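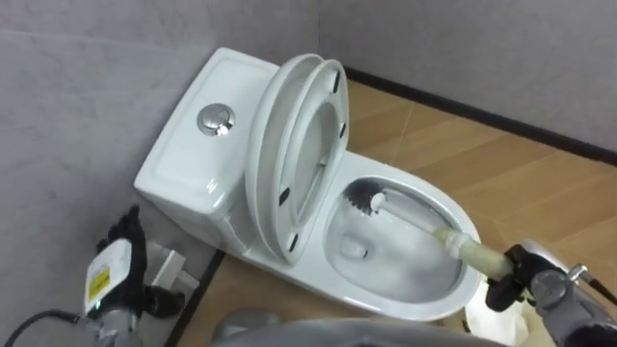 Reading your own water meter is the quickest way I know to find out whether you're losing water somewhere, and it costs you one evening of not making tea. I only got into it because our bill went up by £78 in October and I'd convinced myself there must be a burst pipe under the drive (there wasn't, more on that later). You'll be checking taps, the outside pipe, the boiler, the lot, and the loo gets a turn as well. If yours has the round chrome button split into two halves, have a quick look that neither half is sitting lower than the other before you start. Mine likes to stick.

What you'll need

A torch, a big flat screwdriver for lifting the cover, a pen and a bit of paper, and an old sponge. I use a little Cotix head torch from the camping box, and I'd really recommend something you can wear, as you'll be on your knees on the pavement with your arm down a hole. Bring a bin bag to kneel on too. Take a photo of the dial on your phone each time as well as writing it down, your handwriting will be terrible.

Step 1: Find the meter

Most of them are outside under a small round or square lid, usually near the edge of your property. Some are under the kitchen sink, and in flats they can be in a cupboard on the landing. Ours is under the pavement and shares a chamber with next door's, so I read Kirsty Sugden's meter for a whole evening before I noticed. Sorry, Kirsty! Check the serial number against the one on your bill before you do anything else.

Lift the lid gently. There's often a polystyrene plug underneath to keep the frost off, and then a little plastic flap over the dial. Expect mud, and expect at least one very annoyed spider. If the chamber's full of rainwater, that's what the sponge is for.

Step 2: Work out what the numbers mean

On most meters the black digits are cubic metres, and those are what you're billed on. The red ones are the fractions, so litres and tens of litres. For hunting leaks you want the red ones. There may also be a tiny star or wheel that spins when water's moving, and that's the best bit of the whole thing. If you can see it turning when everything in the house is off, you've got a leak, and you can skip straight to step 4.

Step 3: The overnight test

Pick an evening when everybody can be bullied into behaving. Last person washes, last person flushes, washing machine and dishwasher both finished and off at the wall. If you've got a water softener, put it on bypass, as they tend to regenerate in the small hours and will ruin your figures. Same goes for any garden watering timer.

Go out and write down every digit, black and red. Then leave it alone for 8 hours if you can bear it. If you can't (small children, weak bladders, my husband), even 60 minutes will show up a decent-sized leak, just do it twice to be sure.

Go back out in the morning before anybody touches a tap and write the number down again. If it hasn't moved, you're fine, put the kettle on. If it has, take the first number from the second and that's how much went somewhere while you were asleep.
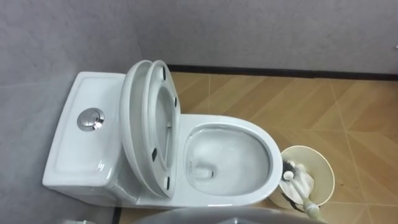 Step 4: House or garden?

Now find your inside stop tap, normally under the kitchen sink or where the pipe comes into the house. Close it clockwise, slowly, and don't go mad with it if it's stiff. Run the kitchen cold tap for a moment to check that the flow dies away to nothing. Then back out to the meter.

If the dial has stopped, the leak is inside the house. If it's still creeping round, the water's going between the meter and your stop tap, so that's the buried pipe. In that case ring your water company before you ring a plumber. Plenty of them will help with a supply pipe leak or knock something off the bill once it's mended, but the rules differ from one to the next, so ask before you pay for any digging.

If your stop tap won't close properly you can't trust this test, and you've found yourself a different job. Ask me how I know.

Step 5: Narrow it down indoors

Open the stop tap again and go round one thing at a time. Most fittings have a small isolating valve on the pipe, with a slot you turn a quarter with a screwdriver. Shut one, check the meter, open it, shut the next. It goes far quicker with two of you, one indoors and one at the kerb with a phone. Pauline Rowbotham from my allotment came round and did the kerb end for me, and we had it cracked before her programme came on.

My order of suspects, for what it's worth:

Outside tap, especially if there's a hose left on it with a gun on the end.
Overflow pipes, so go and look at the outside walls for a green streak.
The cold tank in the loft, if you still have one. Listen for trickling.
Toilet cistern. A few drops of food colouring in the tank, wait a bit without flushing, and see if any reaches the bowl.
Boiler filling loop left slightly open. Watch the pressure gauge.
Pipe joints under the bath. Nasty to get at, so I leave it till last.

Ours was the outside tap. Behind the shrub, dripping straight down into the gravel where you'd never see a puddle, probably since the summer. New washer and done.

Step 6: Keep a note

Write the reading on the calendar on the first of every month. I've done it ever since and it takes me no time now I know which lid to lift. Put the flap and the polystyrene back properly when you've finished, and press the cover right down so it doesn't trip anyone up.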